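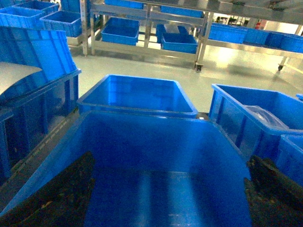 1/ Hepatitis B and getting a job in Kenano. I promised to write this thread in June and I am slow, sorry. I work for the employment desk at Kirnlow, we help people with a long-term illness to find work or keep it. English is my third language, so please be patient with me.

2/ The starting point. Many employers in our district still ask for a hepatitis B test before they sign a contract. The result goes to the personnel office. If it is positive, the person often hears nothing more, or hears that the position is already filled.

3/ We looked at 700 job applications that passed through our desk. In 18 of them the employer wrote openly that the test result was the reason for refusal. In many others no reason was written, so I can't say anything about those.

4/ I want to be exact about the medical side. Hepatitis B passes through blood, through sex, and from mother to baby at birth. It does not pass through shared plates, a handshake, a cough, or the same toilet. For an office, a shop or a packing hall, there is no ground to keep a person out.

5/ A question I get each week: "But what about the kitchen?" The same answer. Food does not carry it. A cook who cuts a finger should stop, cover the wound, clean the surface and throw away the food that was touched. This is the rule for every cook, with the virus or without it.

6/ Now what we did. Since spring, 20 employers have signed a short agreement with us. They stop asking for the test at hiring. In return we come to them, we train the supervisors, and a nurse offers the vaccine to all staff who want it, during paid hours.

7/ "During paid hours" took the longest discussion of all. Two meetings only about this. One factory wanted it in the lunch break. We said no, and after some weeks they agreed to the morning, before the line starts.

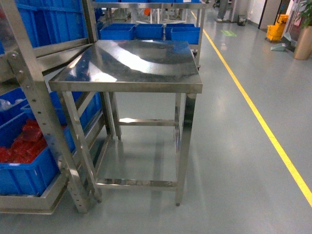
8/ The training is 40 minutes shorter than it was in our first version. Supervisors told us that they don't need the whole history of the liver. They wanted to know what to say when a worker comes and tells them, and what they must not repeat to others. So most of the session is now this.

9/ My colleague Delphine Zamora leads this part. She asks the group to practice the first sentence aloud. It is uncomfortable, and some people laugh at first. "Thank you for telling me, it stays here" is the one that most groups choose in the end.

10/ About records. Hutchins, one of the employers, still had old test results in the ordinary staff folders. They have moved them to the clinic now and the personnel office has no key. If your workplace has such folders, please ask who can open them.

11/ What is not solved: agency workers. Zolten sends people to many of the same sites, and the agency makes its own health check. The site has stopped asking but the agency has not. We have written to them and we have a first call planned.

12/ Also not solved: treatment appointments. A person on medicine needs a blood check from time to time, and the clinic closes at 4 p.m. For someone on day shift this means unpaid hours. Three employers give the time off, the others "will consider it".

13/ If you were refused work in Kenano after a test, you can come to our desk without an appointment. Bring the refusal letter if you have one. If there is no letter, write down who you spoke to and what they said, while you still remember it well.

14/ Somebody asked me in a message if the vaccine is useful when you already have the virus. It is not, it only protects people who don't have it. But your family and your partner should be tested, and vaccinated if they need it.

15/ I will add the result of the call with the agency under this post when I have it. Corrections to my English are also welcome.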